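The Kitchen Table Comes Back

For years the dining room was the first thing to go. Builders in Jilliden put the space into bigger kitchens with long counters and a row of stools, and buyers seemed happy with it. Then people started wanting somewhere to sit down again.

Birker, a furniture shop on the south side of town, sold 902 tables last year. Most went to homes that already had a breakfast bar. The shop says customers complain about the same things: stools are hard on the back, small children can't climb them, and it is difficult to talk to five people sitting in a line.

What they buy has changed too. Dark, polished tables with carved legs are slow to move, even secondhand. Plain tops in white or pale wood leave the floor within days. Buyers ask about seating first and price second, and many bring a sketch of the room with the doors marked.

Size is where most people go wrong. A table for 6 should have 24 inches of edge for each person, and there should be 3 feet of clear floor behind every chair. Before ordering, mark the outline on the floor with masking tape and leave it there for a few days. If you keep stepping over one corner, the table is too long.

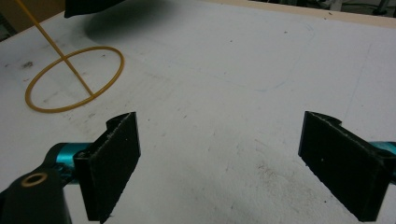 Living With a White Top

A white table shows coffee rings, pencil marks and tomato sauce. It also shows scuffs, mostly from plates and laptops being dragged across it. Matte finishes hide fingerprints better than gloss but can hold on to stains. Wipe spills early, use a soft cloth with dish soap, and stay away from scouring powder.

Ondmont, a small workshop that refinishes tables, charges $200 to sand and repaint an average top. The job takes 14 days, most of it drying time. January is its busiest month, after the holiday dinners.

The Ásgeirsdóttir workshop, two streets over, takes a different view and tells its customers to wait. A top that has been used every day for over a year will have marks all over it, and by then a new one hardly stands out. Its own lunch table has never been repainted.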